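Plemden P2 双屏平板终端
产品介绍与技术说明
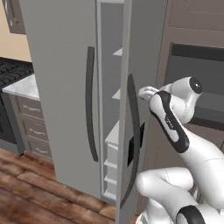 灰色双门冰箱与白黑两色机械臂（计算机渲染画面）

产品概述

Plemden P2 是面向企业与机构用户的平板终端，适用于资料查阅、现场登记、会议记录和远程协作。本产品采用两块可独立工作的显示屏，通过中轴铰链连接，展开后可作为一个连续的工作区域使用，合拢后可单手持握。

P2 沿用 Plemden 系列的机身接口布局，此前为该系列配置的充电底座、手写笔和保护壳可继续使用。已部署 Plemden 管理平台的单位，可将 P2 直接纳入现有设备分组，原有策略无须重新编写。

显示与输入

两块显示屏均支持多点触控和手写笔输入。系统提供三种显示模式：

并列模式：左右两屏分别运行不同应用，可在两屏之间拖动文字、图片和附件。
延展模式：单一应用占用全部显示区域，适合查看图纸、表格和长篇文件。
键盘模式：下方屏幕显示虚拟键盘及常用工具栏，上方屏幕显示正文。

显示模式可由用户手动切换，也可由管理员按应用预先指定。在延展模式下，个别未适配双屏的应用会在铰链位置出现内容间断，建议此类应用以并列模式运行。

手写笔采用磁吸方式固定于机身右侧，吸附时自动充电。笔身设有两个按键，出厂设定分别为橡皮擦和截取选区，可在“设置”中更改。手写笔为选配件，不随标准包装提供。

性能与存储

P2 标准版与增强版使用同一处理器，区别在于内存与存储容量。两种版本均不支持用户自行更换内存。增强版另设存储卡插槽，插入的存储卡默认加密；如需在其他设备上读取，须由管理员在管理平台中解除加密策略。

设备在持续高负载运行时会自动调低屏幕亮度并限制后台任务，待机身温度恢复后自行解除。上述动作将记入系统日志，不影响已打开的文件。

电池与充电

电池分置于左右两侧机身，由统一的电源管理模块调度。用户可在“电源”页面中设定充电上限，长期置于底座上使用的设备建议启用此项功能。

充电须使用随附的电源适配器或经认证的同规格适配器。使用功率不足的适配器时，设备仍可充电，但屏幕顶部将显示提示，且无法在充电的同时启用外接显示器。

连接与扩展

机身两侧各设一个数据接口，均可用于充电和数据传输，其中左侧接口支持外接显示器。无线连接支持企业级身份认证，可通过管理平台批量下发证书。蜂窝网络为选配功能，须在订购时注明，出厂后不能加装。

安全与管理

P2 支持指纹识别、密码及智能卡三种登录方式。智能卡登录须另配读卡器。管理员可对设备执行下列操作：

远程锁定与数据清除
应用白名单及版本控制
摄像头、麦克风和数据接口的启用与停用
系统更新的分批推送与延期

系统更新最多可延期两次。超过延期次数后，设备将在下一次接入电源时自动安装更新。重要安全更新不适用延期规定。

公用设备可启用“多人轮用”方式。启用后，使用者退出登录时，本地缓存及临时文件一并清除，已同步至服务器的资料不受影响。

型号与订购信息

P2 标准版
订货编号：P2-126
颜色：石墨灰
供货方式：单台或整箱

P2 增强版
订货编号：P2-1788
颜色：石墨灰、浅灰
供货方式：整箱

标准包装包括：终端主机、电源适配器、数据线、快速使用说明及保修凭证。充电底座、手写笔、保护壳、读卡器及多机位充电柜须单独订购。

机构客户可通过授权经销商 Vurkton 提交采购申请。申请时请注明所需型号、数量、交货地点以及是否需要预装管理平台客户端。预装服务由 Randholm 配置中心完成，设备在出库前写入客户指定的策略文件，并粘贴资产标签。资产标签的格式与编号范围由客户提供。

客户如需在批量采购前进行试用，可申请评估样机。评估样机应在试用期届满前连同全部配件一并归还，归还前请自行备份并清除设备内的资料。

保修与服务

本产品享有两年有限保修，自交货签收之日起计算。保修范围包括主机、铰链、显示屏及电源适配器的材料和工艺缺陷。下列情形不在保修范围之内：

因跌落、挤压或液体侵入造成的损坏
未经授权的拆卸、改装或维修
使用未经认证的电源适配器导致的故障
外观的正常磨损，以及电池容量的正常衰减

送修设备请事先在服务页面登记序列号，并取得送修编号。序列号印于机身背面，亦可在“设置”的“关于本机”页面中查询。无送修编号的包裹，服务中心不予签收。维修过程中可能需要更换主板，届时设备内的全部资料将无法保留。

常用资料

P2 用户手册
P2 管理员部署指南
双屏应用适配说明
配件兼容性列表
有限保修条款全文

联系方式

机构采购与报价：Sawsan Semaan，机构客户部
技术咨询与部署支持：Taras Kushnir，技术服务部

来函请注明单位名称及订货编号。涉及已购设备的咨询，请同时提供序列号。

说明

本页所载规格、配置及供货方式以订购时的书面确认为准。产品外观及软件界面可能因版本更新而有所调整，恕不逐一通知。不同地区可供选择的颜色、无线功能和配件可能存在差异，请在订购前向经销商核实。

本页内容更新日期：2021年11月30日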